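Budget notes for the second hand-held gripper

I finally sat down with the receipts from the first unit and a draft order for the second. The numbers are less tidy than I had hoped.

The tool body from Coltetti is 3529, unchanged from the spring quote. Spare finger sets are 214 each. I had penciled in one set and have now made it two, as lead times slipped again in August and a missing finger stops everything.

Foam pads are the line I got wrong. I filed them under "misc" the first time and gave misc 104 for the year. Pads fray at the edges, and anything with a hard corner, picture frames included, speeds that up. Pads now have their own line at 500, bought in sheet form and cut here. Menaka Munasinghe thinks that is too high. She may be right, but leftover foam keeps.

Clodar also quoted molded pads with a bonded backing. Nicer fit, but they only sell them with the holder attached, so every pad change means buying a holder. Declined.

Still open:

Cable management. Nothing budgeted. Floor channel would do it.

Work clamps. Eero Leinonen wants a matched pair for flat work. I want to see what the existing ones can do on wider molding first.

Storage. Depends on whether the Wijesinghe cases come in the shallow size.

If the order goes out before the next price list, I will post the final sheet. 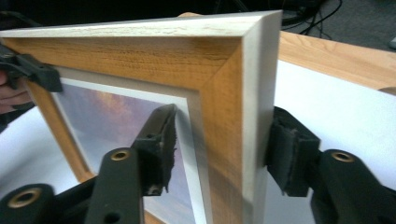
Frame work with the current pads. Note the fraying on both.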